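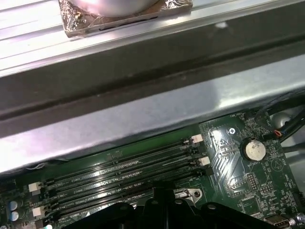
그림 4. 로봇 손목부 카메라로 촬영한 메인보드의 메모리 슬롯 영역. 슬롯은 비어 있으며, 상부를 금속 크로스바가 가로지른다.

홈 | 논문 | 권호 보기 | 투고 안내 | 로그인
분류: 로봇공학 > 전자기기 분해·조립 > 작업 표준

4. 메모리 슬롯 작업 전 확인 규칙

4.1 적용 범위

본 절의 규칙은 케이스를 개방한 데스크톱급 장비에서 로봇이 메모리 모듈을 탈거하거나 장착하는 작업에 적용한다. 전원 공급 장치의 내부 작업과 방열판 분리는 다루지 않는다. 규칙 초안은 Cusudine 분해 셀에서 사용하던 내부 지침을 바탕으로 작성하였고, Prosser 시험장의 작업 기록을 대조하여 문구를 수정하였다. 대조에 사용한 기록은 48건이며, 이 가운데 조작자가 중간에 개입한 기록도 제외하지 않았다.

규칙에서 '하여야 한다'는 의무를, '권장한다'는 현장 책임자의 판단에 따라 생략할 수 있는 사항을 가리킨다. 생략한 항목은 작업 기록에 사유와 함께 남긴다.

4.2 접근 전 영상 확인

그리퍼를 슬롯 높이까지 내리기 전에 손목 카메라로 정지 영상을 취득하여야 한다. 영상에는 작업 대상 슬롯의 양쪽 끝이 모두 포함되어야 하며, 한쪽 래치만 보이는 영상으로 삽입 방향을 결정해서는 안 된다. 그림 4와 같이 전경의 검은색 플라스틱 브래킷이 슬롯의 일부를 가리는 경우에는 자세를 바꾸어 추가 영상을 취득하고, 가려진 구간은 빈 공간이 아닌 미확인 구간으로 처리한다.

슬롯 식별에는 기판의 인쇄 문자와 래치의 색상을 함께 사용한다. 그림 4의 기판에서는 슬롯 옆에 "DIMM" 문자가 인쇄되어 있고 흰색 래치와 검은색 래치가 함께 쓰였다. 래치 색상은 채널 구분에 쓰이는 경우가 있으나 그 대응 관계는 기판마다 다를 수 있다. 따라서 색상만으로 슬롯 번호를 부여하지 않으며, 해당 기종의 도면 또는 인쇄 문자로 확인한 뒤 번호를 확정한다. 문자가 판독되지 않으면 조작자에게 확인을 요청한다.

모듈의 유무는 접점 열의 노출 여부로 판정한다. 래치가 열려 있다는 사실만으로 슬롯이 비어 있다고 판정하지 않는다. 초안에는 래치 각도를 보조 지표로 두었으나, 완전히 잠기지 않은 래치를 개방 상태로 분류한 사례가 있어 최종안에서 삭제하였다.

4.3 반사면과 깊이값의 취급

케이스의 판금 부품은 깊이 추정 오차의 주된 원인이었다. 그림 4의 크로스바는 접힌 모서리와 길이 방향의 융기부를 따라 반사가 강하게 나타나며, 일부 표면은 거의 흰색으로 포화되어 있다. 포화 영역에서 얻은 깊이값은 충돌 회피 계산에 사용하지 않는다. 해당 영역은 도면상의 외곽에 여유 거리를 더한 입체로 대체하고, 도면이 없으면 인접한 비포화 영역의 값 가운데 카메라에 가장 가까운 값을 적용한다.

구겨진 금속성 테이프로 감싼 부품도 같은 방식으로 취급한다. 그림 4의 상부 플랜지 위에는 구리색 포일 테이프로 감싼 사각형 부품이 놓여 있으며, 하단 가장자리가 약간 들려 있다. 들린 가장자리는 그리퍼 손가락이나 케이블에 걸릴 수 있으므로 접근 경로를 그 반대쪽에 두도록 권장한다. 포일의 전기적 연결 여부를 영상으로 판정해서는 안 되며, 확인되기 전에는 도전체로 간주한다.

4.4 접촉 금지 영역

슬롯 주변의 부품은 접촉 금지, 저속 통과, 허용의 세 등급으로 구분한다. 접촉 금지 영역에는 코인 전지와 그 홀더, 핀 헤더, 배선이 연결된 커넥터, 직립형 커패시터를 포함한다. 그림 4의 기판에서는 "BATTERY1" 표기 위의 전지 홀더와 "FAN_HDD1" 표기 옆의 커넥터가 이에 해당한다. 후자에서 나오는 적색, 주황색, 청색의 가는 전선은 강체로 모델링하지 않고, 커넥터를 기준으로 전선이 움직일 수 있는 범위 전체를 금지 영역에 넣는다.

굵은 케이블은 저속 통과 영역으로 둔다. 이 영역에서 말단 속도는 초당 30mm를 넘지 않아야 한다. 케이블을 밀어내며 경로를 확보하는 동작은 별도의 승인된 절차가 있을 때만 허용하며, 밀어낸 뒤에는 4.2절의 영상 확인을 처음부터 반복한다.

금지 영역은 작업 지시서가 아니라 기종별 설정 파일에 기록한다. Dostinness 형식의 설정 파일을 사용할 경우 좌표 원점은 케이스 외곽이 아닌 기판의 고정 나사 위치로 한다. 케이스 외곽을 원점으로 사용한 초기 파일에서는 판금 변형이 그대로 위치 오차에 반영되었다.

4.5 정전기 및 전원 상태

메모리 접점에 접근하는 모든 공구는 접지 경로를 갖추어야 하며, 그리퍼 손가락의 표면 저항은 교대 시작 시 측정한다. 전원 케이블의 분리 여부는 영상 판정의 대상이 아니다. 조작자가 직접 분리하고 잠금 표지를 부착한 뒤 확인 신호를 입력하여야 한다. 이 신호가 없으면 제어기는 슬롯 평면 아래로의 하강 명령을 거부한다. 전지는 주 전원을 분리한 후에도 기판에 남아 있으므로, 전원 분리 신호가 4.4절의 접촉 금지 등급을 해제하지 않는다.

4.6 중단과 재개

삽입 중 측정된 힘이 기종별 한계를 넘으면 즉시 하강을 멈추고 진입 경로를 따라 후퇴한다. 같은 슬롯에 대한 자동 재시도는 한 번으로 제한한다. 재시도 전에는 새 영상을 취득하여야 하며, 앞서 저장한 영상을 다시 사용할 수 없다.

Lostlow 조립 라인의 예비 운용에서는 100회가 넘는 삽입 동작에 본 규칙을 적용하였다. 재시도 제한에 도달한 경우는 대부분 래치 개방 부족과 관련되었고, 접촉 금지 영역 침범은 기록되지 않았다. 다만 이 운용은 단일 기종을 대상으로 하였으므로 다른 기판 배치에 대한 근거로는 충분하지 않다.

4.7 기록 항목

작업 기록에는 접근 전 영상, 슬롯 식별의 근거, 미확인 구간의 처리 방법, 최대 삽입력, 중단 사유를 포함한다. 영상은 압축 전 원본으로 보관하고 포화 영역의 마스크를 함께 저장한다. 보관 기간은 57일로 정하였으며, 이는 예비 운용 당시의 저장 용량을 기준으로 한 값이다. 사고 조사와 관련된 영상은 조사가 종료될 때까지 삭제하지 않는다.

규칙의 문구 검토에는 Alcides Meireles가 참여하였다. 검토 과정에서 제기된 래치 색상 표기의 통일 문제는 기종별 설정 파일의 개정 항목으로 이관하였다.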